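Pre-launch inspection checklist: Nastcombe storefront
Platform: Romaren site builder
Inspected by: Esko Nurmi
Reviewed by: Alistair Buchanan
Status: conditional pass, three items open

1. Navigation and structure

1.1 Every page reachable from the home page in five clicks or fewer. PASS
1.2 Breadcrumb trail matches menu position. FAIL
Comment: Pages under Care Guides show the trail for Returns. The parent page was moved in April and the trail was not rebuilt. Rebuild from the Structure tab and recheck.
1.3 No orphan pages. PASS
Comment: Crawl covered 2,989 URLs. Two old landing pages had no inbound links and have been redirected to the home page.
1.4 Custom 404 page returns a 404 status code. PASS
Comment: It returned 200 in the previous inspection. Corrected in the server rules.

2. Forms and accounts

2.1 Contact form sent over HTTPS only. PASS
2.2 Password reset link expires after 24 hours. PASS
2.3 Login locks after repeated failed attempts. FAIL
Comment: The lockout works on the customer login but is missing from the staff login. This must be closed before launch. Assigned to Leiva.
2.4 Error messages do not reveal whether an email address is registered. PASS

3. Images and media

3.1 Alt text present on all content images. PASS WITH COMMENT

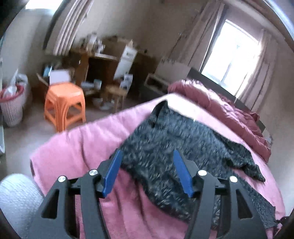
Alt text was checked by reading it with images switched off, then again with images on. Most entries were copied from the file name at upload and had to be rewritten. Text should name the item and the color a shopper would need, so "dark fuzzy garment on a pink bed cover" is acceptable and "product photo 2" is not. Do not state a fabric or a size unless the product record confirms it. Decorative dividers take an empty alt attribute.

3.2 Images scaled on the server before delivery. PASS
3.3 Layout does not shift while images load. PASS
Comment: Width and height are now set in the gallery template. The blog template already had them.
3.4 No images loaded from outside domains. PASS

4. Backup and recovery

4.1 Nightly backup runs and is logged. PASS
4.2 Backups kept for 90 days. PASS
4.3 Full restore tested on the Rernow staging server. NOT TESTED
Comment: Staging was in use for the checkout update. A.B. will not sign section 4 on the strength of a log entry. Run a full restore, including the media folder, and attach the output.
4.4 Backup credentials differ from the site admin credentials. PASS

Open items: 1.2, 2.3, 4.3
Reinspection covers the open items only, unless a template is changed in the meantime. In that case repeat section 3 in full.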